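青少年反乌托邦小说选读 第4讲
替身、面具与借来的身份

打印本页 | 用电子邮件发送 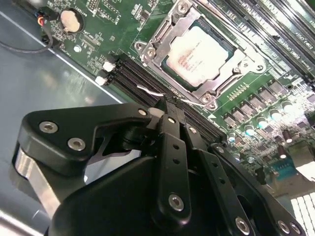

上一讲留了个尾巴:为什么这类小说的主角总要先变成别人,才肯去推翻点什么?今天接着说。

一、约定俗成的开头

九月发的书单里,《Plakonora之冬》和《Falside的女儿》都从一场交易写起。前者的女主角住在矿区,替总督家的小姐出席宴会;后者干脆让主角顶着死者的名字读完寄宿学校。两位作者都花了很大力气说明主角“长得普通”,接着又安排3个人在头几章里盯着她看。读到这种地方请做个记号,期末用得上。

交易的条款值得细看。《Plakonora之冬》里合同写了13条,小说只引了第一条和最后一条。中间那些去哪儿了?多数读者不会问,作者大概也希望如此。

二、叙述声音

第一人称现在时,几乎成了这一类型的制服。好处是紧张,读者跟着主角一起不知道门后有谁。坏处是主角必须随时照镜子,否则没法交代自己换了张什么脸。请数一数——算了,别数,会影响阅读的心情。

需要区分两个层次:
1. 扮演者的声音(“我”怎样说话)
2. 被扮演者的声音(别人记得“她”怎样说话)

写得好的段落,两种声音会互相渗透。《Falside的女儿》后半部,主角在信里用了死者爱用的口头禅,自己没察觉,收信人察觉了。这一笔很轻,比前面整整一章的身份焦虑都管用。

三、Badawi式结尾

这是本课程的叫法,出自小说《Badawi城》:主角摘下面具,发现叛军也需要她戴着。换了东家,工作照旧。许多续集从这里开始,也有许多续集本该在这里打住。

对照《Drellow档案》,它的结尾让主角保留假名,回乡开了间修鞋铺。网上书评骂声一片,说“什么都没发生”。我个人偏爱这个结尾,不过考试时不必迎合我,阅卷时我会假装公正。

四、讨论题

替身的反抗算谁的反抗?如果被替代者本人其实是个懦夫,故事还成立吗?爱情线删去以后,情节还剩多少页?(最后一题请带书来,空口估算不作数。)

五、作业

任选书单中一部,写一篇500字短评,12月7日课前交。情节复述不得超过三分之一。封底文案我都读过,抄的时候至少换个形容词。“扣人心弦”本学期已停用。

下一讲:地图、围墙,以及为什么首都总在北边。请先读《Drellow档案》前4章,附录可以跳过,作者看起来也是跳着写的。

打印本页 | 用电子邮件发送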